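We use cookies to remember your settings and show relevant ads. By continuing to browse you accept our cookie policy. Accept | Manage

Small switch on a wood table next to the dishes – bad idea?

gerke_wall
Posted Aug 15, 2021
I keep reading that a desktop switch needs a wall bracket, a vented shelf and so on. The guy at Plaltport tried to sell me a Vurnar shelf for mine. I'm not convinced. Three pictures, the middle one is the switch.
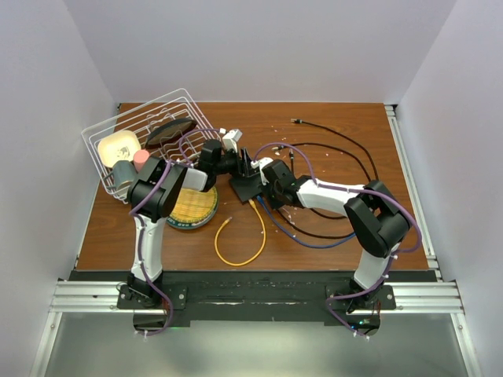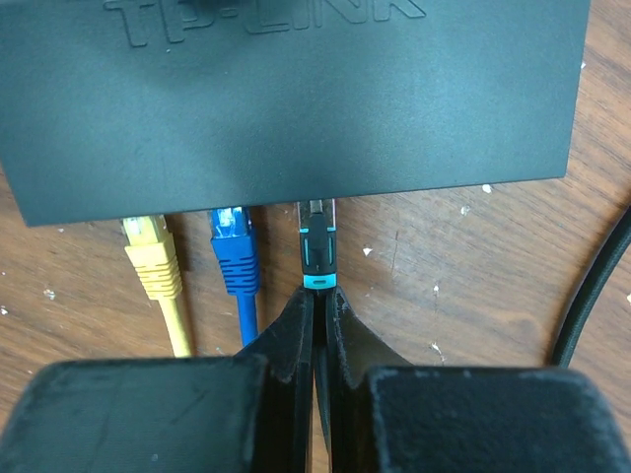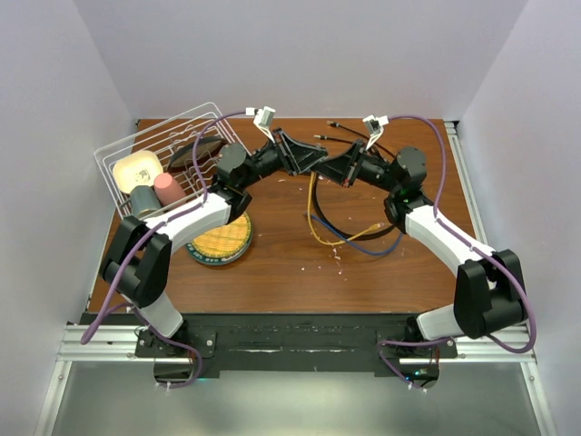
My question is whether color coding patch cables does anything for you with a switch this small. I've read whole pages on it and they all seem to be written by people who sell cables. On the TP-LINK there's a yellow one, a blue one and a black one with cyan trim, and I can tell them apart fine. Would I be worse off with all gray? And does the dish rack at the back left bother anyone, or is that just fussing?

Kruger488
The rack would bother me. Cups drip. Move one or the other.

amandio_g
Drip where? The rack is on the table and water doesn't jump. I'd worry more about the plugs sticking out the front, where a sleeve can catch them. Colors are fine until you buy a replacement and the store only has white. Then your system is gone.
– Amândio Godinho

Kruger488
Water runs along a tabletop, Amândio. I lost a power strip that way in May.

tinshed
Never saw the point of colors under 24 ports. Put a label on both ends. And I don't believe the shelf thing either. Mine has sat flat on a desk for 2 years.

gerke_wall
Labels I can live with. Is the Gerkemach tape any good or does it peel like the rest?

tinshed
It peels. Slower than most.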